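Humedad y juntas en los suelos de madera

La madera intercambia vapor de agua con el aire hasta alcanzar su humedad de equilibrio. En el edificio Titgate, rehabilitado por el estudio Tarigan, el pavimento se midió en 34 puntos antes del acuchillado. Las lecturas más altas correspondieron a la fachada norte, donde la solera conservaba humedad residual.

La dilatación transversal supera con mucho a la longitudinal. Por ello, la anchura de cada tabla condiciona la apertura de las juntas durante la temporada de calefacción.
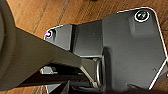
Suelo de madera en tono cálido, con juntas oscuras entre tablas.

El acabado retrasa el intercambio, pero no lo anula. En Titgate se aplicó un barniz Benar sobre 157 metros cuadrados, con lijado intermedio. La holgura perimetral quedó oculta bajo el rodapié. El control de juntas se repetirá en abril, con la calefacción apagada y los mismos puntos de medida.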